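Pristinus Jewelry Counter – Bench and Display Inspection, July

1. Ring polisher guard (Ketoron). Fitted. Comment: the label says it "never loosens." I could turn it with two fingers. Tighten and recheck Thursday.

2. Ultrasonic cleaner cord. Pass. No nicks.

3. Display case locks. 24 checked, 2 fail. Landeg calls these keys unique, yet one key opened both bad locks.

4. Pickle pot lid and gloves. Lid OK. Gloves are thin at the thumb – replace. 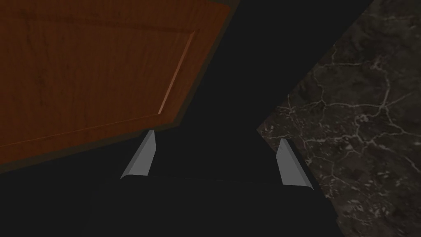

5. Scale, Purnalum model. Reads 316 on the test weight both times. Fine, but the "lifetime accuracy" sticker is not a calibration record, so I left this box blank.

6. Torch hose. Pass on the soap test. The supplier's page shows more than 1,471 happy reviews, and not one mentions the hose.

Open items: 1, 3, 4, 5.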